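How to back up a Bitcoin wallet seed (quick version)
Posted 20 Jan 2020 by Kaja Sakalauskas

Doing this fast because three people asked. You need a pen, two cards and the wallet app. I use Vikex, menus in others are close enough.

Phone on airplane mode first. Open Settings, Backup, Show phrase.
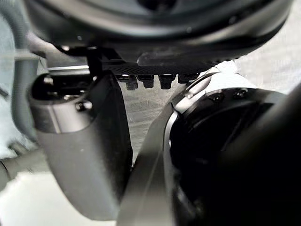

Can I just screenshot the words?
Please don't. Screenshots sync to the cloud and then your coins are up for grabs.

Write all the words in order, block letters. Number them. Then a second card, copied from the screen again – not from the first card.

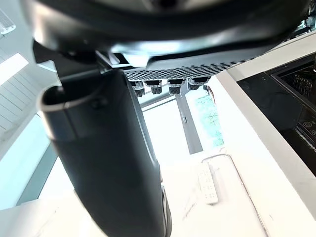
Next the test restore, the step everyone skips. Wipe the app, only if the balance is tiny, and type teh words back in. Go slow. I do mine on a kitchen counter, a white one like this, dark ink cards show up fine on it. Same balance back? Good.

Storage now. One card at home, one someplace else. Mine is in a deposit box in Jarkport.
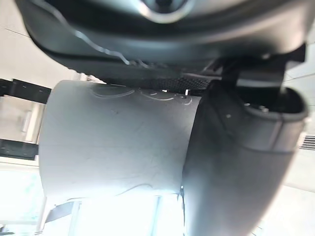 Gripper and pale gray cylinder, close up.

Passphrase is optional. If you set one, it goes on a seperate card, stored apart from
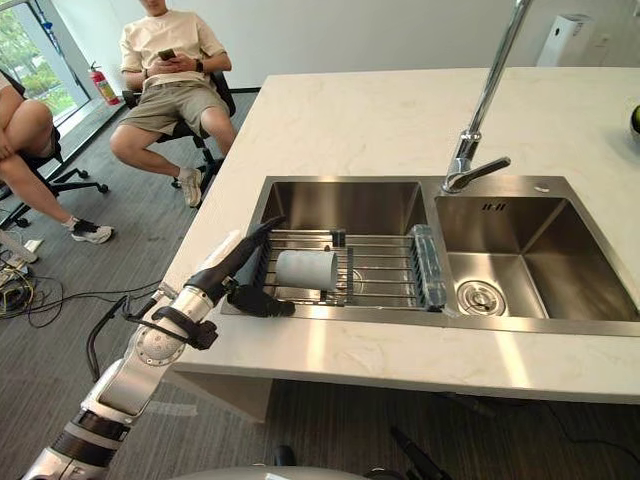
the seed words. Lose it and the wallet opens empty. Check both cards again in June.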